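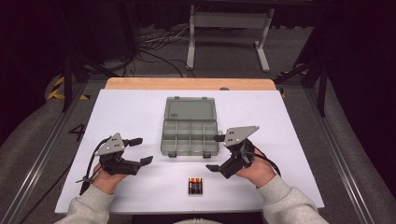

4.2 Collecting the battery-packing demonstrations

Figure 3. Start position for the battery-packing task, with hand-held grippers. The lid is open, all cells are empty and four AA batteries lie in front of the tray.

We were keen to include a task that looks easy and then punishes small mistakes, and battery packing does this beautifully! The person holds one gripper in each hand and moves the batteries into the cells of a small hinged organiser (Figure 3). A cell leaves little room around a battery, so a grasp that is slightly off-centre shows up straight away as a battery riding on a wall.

Each recording starts with the lid open and ends when both clips are shut. We asked people to work at whatever pace felt natural and to leave their fumbles in. Those fumbles proved wonderfully useful. In the Niver set, which we collected first, people were told to start again after any slip, and the policy trained on it had no idea what to do with a battery that had rolled away. The Lerkus set keeps the slips and the recoveries, 1293 recordings in all, and we use it for every result below unless we say otherwise.

The policy is the Parry model from Section 3, with no changes for this task. We held back 64 starting layouts for testing. Trained on Lerkus, it packed every battery and closed the lid in 75% of them, and we were delighted to see it nudge a leaning battery upright with the idle gripper before trying again, a habit picked up from Haf Morris's recordings.

Closing the lid is still the weak point. Most of the failed runs got all the batteries in and then pressed down on one side only, leaving the other clip undone. We return to this in Section 5, where the same fault turns up in the Grallside box task.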